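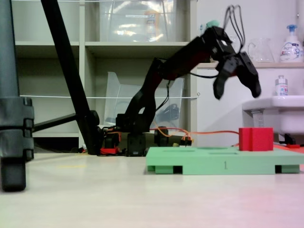 Frequently asked questions

Last updated December 12, 2020

What is Drustard?
Drustard is a method for teaching a small robot arm to pick up a block and set it down again from a limited number of demonstrations. The work was led by Mahsa Jalali.

How many demonstrations does it need?
We trained on 41. Adding more helped a little with placing and made no difference to picking.

How well does it work?
We ran 100 trials per condition. With the block in a position covered by the demonstrations, the arm picked it up in more than nine out of ten. With the block turned at an angle it had not been shown, results were clearly worse. The full table is in the paper.

What counts as a success?
The block has to be lifted off the platform and set down without tipping over. A dropped block is a failure even if it lands upright.

Can I use a different arm?
Probably. The policy outputs joint positions, so you will need to change the joint limits file and collect your own demonstrations. Our trained weights will not transfer.

Why does the gripper stop above the block?
The policy predicts short chunks of motion and sometimes waits between two of them. A pause of up to 3 seconds is normal. If it lasts longer, check that the control loop is keeping up.

How does this compare with Werkari?
Werkari uses a depth camera and we use only color images, so the numbers in the two papers should not be put side by side.

Is the data available?
Yes, except for 2 recordings from November with corrupted joint logs. Download instructions are in the repository.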